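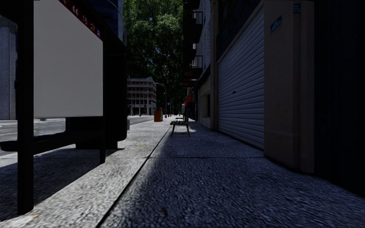
Nerar Folding Commuter Stool: Review After a Summer and a Winter of Bus Stops

Updated 11 March 2026

I bought the Nerar stool last July for one purpose, which was sitting down while waiting for the bus. My stop in Prurville has a bench, but it is usually full by the time I get there in the morning, and the transfer stop on the way home has no seat at all. I have a bad knee and standing for long stretches makes it worse.

What it is

The Nerar is a three-legged folding stool with aluminum legs and a fabric seat. It folds into a bundle the length of my forearm and comes with a drawstring bag. The listed weight is 606 grams. My kitchen scale agreed, without the bag. The seat sits 13 inches off the ground. I paid 18 dollars more than I did for my old Gastero stool, which lasted two years before a rivet let go.

Setup

You pull the legs apart, they lock against a plastic hub, and you hook the three corners of the seat over the leg ends. The first week I kept leaving one corner half hooked. There is a small click when the corner is on properly, and once I learned to listen for it I stopped having trouble. On a noisy street you can't hear it, so tug each corner before you sit.

Folding it back up is quicker. I can do it when I see the bus at the light and still have my pass out in time. With gloves on it takes longer, and with thick gloves I have to take one off.

Comfort

Fine for a normal wait. After a long one the front edge of the seat starts to press into the backs of my legs. The low height also means getting up takes some effort. If your knees are worse than mine, I would look at the Retamal instead. It has four legs and a higher seat, and it is heavier and doesn't fit in a work bag. I borrowed one for a weekend and found it easier to get out of but annoying to carry.

Stability

Three legs sit flat on almost anything, and I had no wobble on rough concrete or brick. Watch out for expansion joints in the sidewalk. The rubber feet are narrow enough that one can settle into a wide gap when you shift your weight. It has tipped me once, slowly, with no harm done. On grass the feet sink after rain.

The rated load is 180 pounds. I am under that with a winter coat and a backpack on, but not by a lot, and I would not want to push it. The Gastero was rated higher and felt stiffer.

Wear

The seat fabric has faded from dark green to something closer to gray. The stitching is intact. One rubber foot came off in the fall and I glued it back on. Nerar sells replacement feet in a set, but shipping cost more than the feet, so I used what I had. The drawstring bag tore at the bottom within two months and I threw it out. I now keep the stool together with a wide rubber band.

Road salt left white marks on the legs. They wiped off with a damp cloth and I don't see any pitting.

Good
Light enough to carry every day
Quick to fold
Steady on uneven pavement

Not so good
Low seat
Cheap bag
Narrow feet
Load limit will rule it out for a lot of people

Would I buy it again

Yes, for the same use. For ball games or fishing I would get something with a back. If Nerar made a version two or three inches taller I would replace this one with it.

Rating: 4 out of 5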